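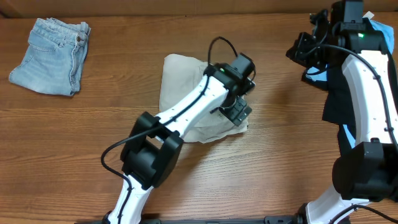
I have worked in the back room at Collgate for 2 years now and I fold. That's the job. People hand in bags at the front, the bags go through the wash, I fold what comes out. So when the arms came in, everybody asked me the same thing: are you scared for your job? Wrong question. Or a small one. Watch a dark garment hanging from one gripper while the jeans lie already folded in the corner of the table and you start to ask something else, mostly what the person at the next table is supposed to be doing all day. Me, I mean.

Short version of how it's set up. We keep the shirts with collars, the kids stuff, anything with beads or pleats. The arms get pants, towels, plain tops. Management at Bjarnason, who own us and the Stillavstead place too, call this "sharing the load." Fine. But look at what got shared. The easy pieces were my rest. Nobody wrote that down anywhere when they drew up the plan. A towel is where you let your shoulders drop and talk to whoever is across from you about her kid's tooth. Take the towels away and every single thing that lands in front of me is a hard one. Eight hours of hard ones. My hands hurt more then they did before, and I'm told the work got lighter.

The pay didn't move. The target did. It used to be 50 bags a shift for our side of the room and now it's 99, counting the arms' share, and if the arms have a slow day guess who makes it up. They do have slow days. A stuck zipper, a sleeve inside out, somebody has to walk over and sort it, and that somebody is not in any job description I was ever handed. I asked. It's "part of the transition." We are into month eleven of the transition.

I'm not against the things. I want to say that because people stop reading otherwise. My aunt folded hotel sheets for 25 years and can't close her left hand all the way. If a machine had taken half those sheets she would still be knitting. I think about her a lot. I also think that nobody would have sent her home earlier, they'd have given her the other half twice as fast.

What changed most is the talk. There were five of us round two tables, now three of us at one, and we stand facing the line so we can see if something jams. Facing the line means not facing each other. Small thing. You'd be surprised how much of a job is just the faces.

And the learning went. New hires used to start on pants. Pants teach you a lot: where the weight sits, how to find the seam and trust it, what to do with a waistband that won't lie flat. You did a few hundred pair and then someone let you near a blouse. Now a new girl gets the blouse on day one, ruins the line of it, gets spoken to, and leaves by August. Two left that way already. Then the office says its hard to find people who can fold.

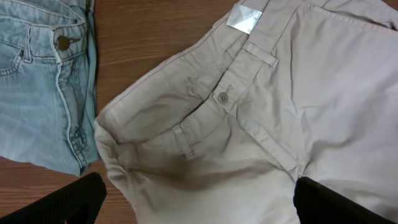
Birthe Stougaard read a draft of this and disagreed with nearly all of it. She wrote back that she was glad to see the last of pants, that her wrists have not felt this good in years, and that if I miss chatting I can chat at lunch. She thinks the trouble is the target and only the target. Put that back where it was, she says, and I'd have nothing left to write about except being sentimental over towels.

She's partly right. The target is the worst of it and it's a thing a person decided, no machine asked for 99. But I'd still want the rest on the table. Let us pick which pieces go over to the arms, and change it week to week. Let new people have pants for their first month, even if it's slower. Pay something for the walking over and unsticking, it's skilled work, it takes a feel for cloth. And ask before you move the tables. One meeting would of done it.

They are putting the same setup into Drestia next. If you work there, ask about the target first, and get the answer in writing.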